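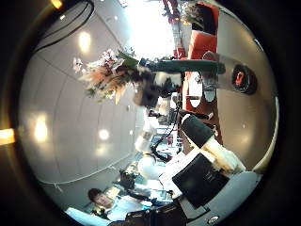 Berkach wrote:
Lilies again? In my experience they drop pollen on everything in two days, and on a red table you will be wiping all the time. I would take carnations.

Tusodum wrote:
I don't agree. You only need to pull out the anthers when the bud opens. Use a paper tissue, not your fingers. Then there is no pollen, and lilies stay nice much longer than people believe.

Dromska wrote:
Thank you both. My question was more about the height. The pink and white ones are tall, and in an office with desks so near I am afraid that somebody hits them with an elbow. Is it better to cut the stems?

Tusodum wrote:
Cut 4 cm, at an angle, and take away the leaves which would stand in the water. Change the water every second day.

Berkach wrote:
Please ask your colleagues about the smell also. In October we had lilies near the monitors and two people got a headache — the flowers had to move to the corridor.

Dromska wrote:
Nobody has complained until now, but I will ask. I cut them a little this evening and leave the plate where it is.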